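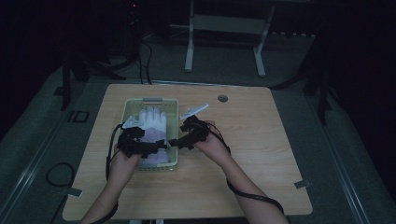
**Figure 2.** A white glove laid lengthwise in a perforated pale green basket on the sorting table.

### 4.2 Do baskets help with small items?

Household guides routinely claim that an open basket shortens the sorting of gloves, socks and other small laundry. We are not convinced. Dahlgren and Westerberg favoured the basket after a trial in 6 homes, but their participants had also been told to clear the table first, and the two effects were never separated. Wikström's reply makes the same point – rather more politely.

Our own sessions used baskets with perforated sides, as in Figure 2, and a bare tabletop as the control condition. Of the 330 items handled, 300 were placed in the condition assigned; the remainder were set aside and are excluded here. Gloves were the awkward category. A glove can lie flat along a basket and still leave no obvious room for its mate, and coders disagreed over whether such a placement counted as "tidy". Han's definition (item fully within the rim) settles the scoring but says little about whether anyone would find the pair again. We therefore report placement only, and make no claim about retrieval.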